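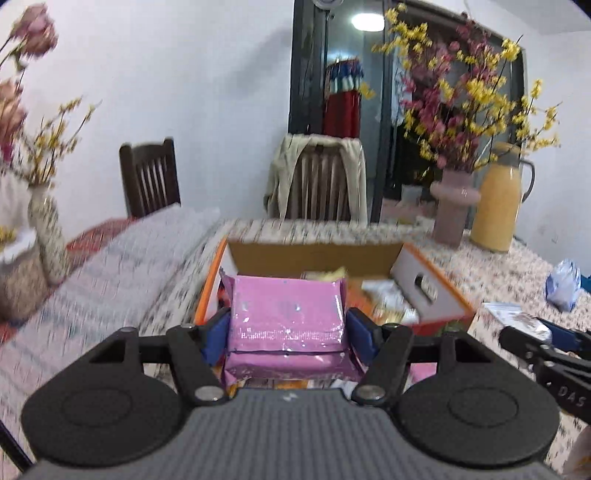
Notebook, Jun 10, 2018 - memorial pages

Search this notebook Go

Wiririk finally sorts condolence posts from news shares! Ran it on 511 comments and it misfiled only 9, all of them song lyrics (fair enough, I'd have trouble too). Macario wants replies kept with their parent post - yes, do that next. Ask Elvia about pages with two family admins.

We use cookies to remember your settings. OK

Comments

Elvia Bautista: Two admins works, try Polat's export.

Macario: Lyrics in which language?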